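**Plurkotbridge opens its teaching bench to Tromdale this August**

*For release: Monday, any time after 9am*

Hello from Plurkotbridge! I'm Soo-ah Cha, I run the teaching side of things here, and I've been given the job of writing our press release this time, so please forgive me if it wanders a bit. The short version is that from August we're opening our robot teaching bench in Tromdale to people who have never been near a robot before, and we'd love your readers to come and have a go.

The longer version needs a bit of background. We make a teaching kit called Hilley. You put on a headset and a pair of light hand controllers, you do a job on a table, and Hilley records what your hands did and what you were looking at while you did it. Then a robot arm tries to learn the job from your recordings. There's no code to write. If you can tidy a kitchen worktop you already know most of what we need from you, and the rest takes one cup of tea to explain (we supply the tea).

There are two ways to teach. The first is by hand, where you do the task yourself and the kit watches. The second is by remote control, where you sit in a chair a little way off and drive the arm with the controllers, and it copies you more or less as you move. I love the second one. Everybody is dreadful at it for the first ten minutes! You reach for a thing and stop short, or you close your fingers too soon and grab a handful of air, and then something clicks and you find you've been leaning sideways in your chair to see round the arm's elbow.

Up to now all of this has been done by our own small team, and that has been a problem for us. We all do things the same way. We all pick up a cup from the right, we all put lids down flat, and we've all worked out which corner of the table the arm likes best, so we start things off there without thinking. A robot taught only by us gets very good at being us. Give it a cup that somebody else has put down and it can get in a real muddle.

So we want other people's hands. Left-handed people, slow people, people in a rush, people who stack things in a way that would drive me up the wall. We have 33 places on the first round, and each person will come in for a two-hour session with one of us sitting beside them. We're hoping to finish the round with 401 good recordings on top of what we already have. (Yes, I know it's an odd number. It's what the training plan came out at, and I've stopped trying to round it.)

The jobs are all small and all from ordinary life. Standing things up, lying things down, putting things in other things, moving a packet from one side to the other without squashing it. We've got seven tasks on the list so far and I'm quite sure one of them will be thrown out as too fiddly by the end of the first week. My money is on the one with the folded tea towel.

People do ask me why we bother with such little jobs, and I always say come and try one. Take a round tube of crisps. If it's standing up, fine, you close the gripper round it and off you go. Put it on its side and it's a different job altogether. It can roll. The open end and the closed end don't feel the same to hold, and which way it points decides where your wrist has to go before you even start. You do all of that without a thought at home, usually while talking to somebody, and then you try it through a pair of controllers and realise how much your hand was quietly sorting out on its own. 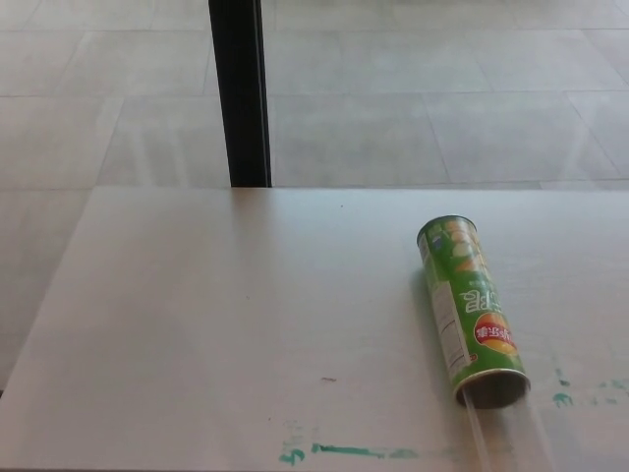 What we ask our teachers to do is slow down by a whisker and commit. A hesitant recording is harder to learn from than a slightly wonky one, and if you change your mind halfway through, the arm learns to change its mind too, which looks very funny and helps no one. If it goes wrong, you say "scrap that" and we start again. Nobody is keeping score. Some of my own early tries were so bad that Ban still plays them at meetings.

Ban, I should say, looks after the arm and wrote most of the playback side of Hilley. Here's what Ban had to say when I asked for a proper quote: "When you watch somebody new teach the arm, you see them solve it in a way none of us would have picked. I've changed how I pick up nearly everything on that bench from watching other people." I asked for something punchier and was told that was the quote.

A few practical bits, as I know I'll be asked:

- Sessions are free, and we'll pay travel within Tromdale.
- You need to be 18 or over and happy wearing a headset. Glasses are fine underneath.
- We record your hands, the table and the movement of the controllers. We don't keep sound, and we'll go through it all with you before you sign anything.
- If headsets make you queasy, tell us and we'll put you on a screen instead. Plenty of us prefer it anyway.
- The room is on the ground floor with step-free access from the car park.

At the end of each session you'll get to watch the arm have a go at a task that earlier visitors have taught it. I can't promise it'll go well on the day! It might do the job beautifully, or it might nudge the thing politely across the table and stop. Either way I think it's the best part of the afternoon, and it's the bit I'd suggest reporters come along for.

If this first round goes to plan we'd like to run it again over the winter with up to 200 people, and take a bench out to a couple of the villages too. That depends on getting a second arm, and the second arm depends on a budget meeting I haven't had yet, so please don't print it as a promise.

Members of the press are very welcome to book a session of their own, on or off the record. To arrange one, or to put your name down as a teacher, ring the Plurkotbridge front desk in Tromdale and ask for Soo-ah. If I'm on the bench I'll have both hands full, so leave a message and I'll ring you back the same day.

**Press contact:** Soo-ah Cha, Plurkotbridge, Tromdale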